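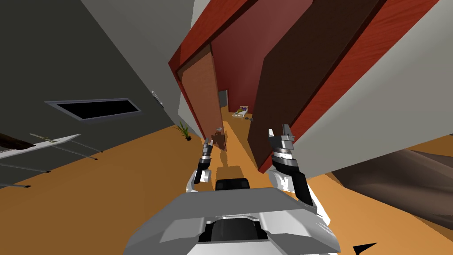 A hallway with a dark gray wall and a framed vent.

The Quiet Work of Moving Air
How one housing association in Stestow changed its approach to ventilation

When the Kragh housing association began its review of older apartments last March, residents were asked to name the condition that most affected their daily comfort. Heating costs had been expected to lead the replies. Stale air came first, followed by cooking odors in shared corridors and condensation on bedroom windows.

The association manages 400 homes in Stestow and the neighboring district of Kidudholm. Most were built with natural ventilation, which depended on loose window frames, open chimneys and gaps beneath doors. Later improvements closed many of those openings. New windows reduced drafts and lowered fuel bills, but the buildings were left with fewer paths for air to enter and leave.

Moisture is the usual result. Bathing, cooking and drying laundry all release water vapor, and in a tightly sealed apartment it settles on the coldest surfaces. Outside corners and the backs of wardrobes are commonly affected. Residents in the Hilen buildings, which face north, reported mold in these places more often than residents elsewhere.

The association's first response was modest. Maintenance staff inspected vents in 60 apartments and found that many had been painted over or covered during cold weather. Grilles were cleaned or replaced, and interior doors were trimmed to allow air to pass from bedrooms to the hall. Written guidance was delivered to each household in the spring.

A second stage, now under way, concerns mechanical extraction. Kitchens and bathrooms in 14 apartments have been fitted with fans that run continuously at low speed and increase their output when humidity rises. Noise was a frequent concern at residents' meetings, and the units have been mounted away from bedroom walls where the floor plan permits. 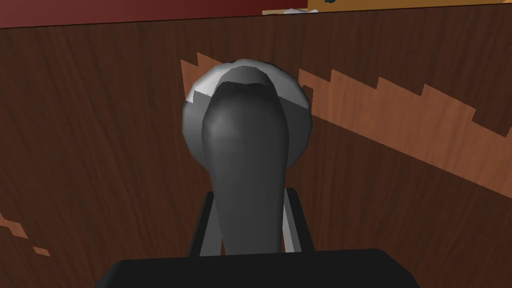
Guidance for Residents

The association advises that supply vents remain open throughout the year, including during the heating season. Furniture should stand a short distance from outside walls. Kitchen fans should be left running for a time after cooking has ended, with the kitchen door closed.

Households that notice recurring condensation are asked to report it early. A visit can be arranged through the Stestow office, and no charge is made for cleaning or adjusting a vent. Requests from the Kidudholm buildings are handled by the same office until the end of the program.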